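Seit Dezember messe ich den Standby-Verbrauch im Haushalt mit einem Zwischenstecker von Kanholm. Die Auflösung reicht für Lasten ab 2 Watt, darunter schwanken die Werte zu stark.

Der alte Kühlschrank im Keller, ein Sosteck, lief im ersten Messzeitraum auf Stufe 4 und kam hochgerechnet auf 1442 Wh pro Tag. Nach dem Abtauen und mit neuer Türdichtung waren es 1390 Wh. Die Differenz liegt im Bereich dessen, was allein die Raumtemperatur ausmacht. Als Nachweis taugt sie nicht.

Deutlicher war der Effekt der Stufe: Auf 2 zurückgestellt, sinkt der Verbrauch um fast 600 Wh. Für Getränke genügt das, Milch steht ohnehin oben in der Küche.

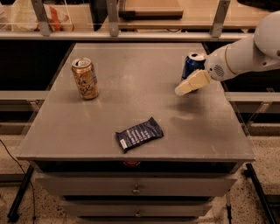
Offen ist noch der Router von Meven. Er hängt an derselben Leiste wie der Drucker — die beiden muss ich getrennt messen, bevor ich Zahlen nenne.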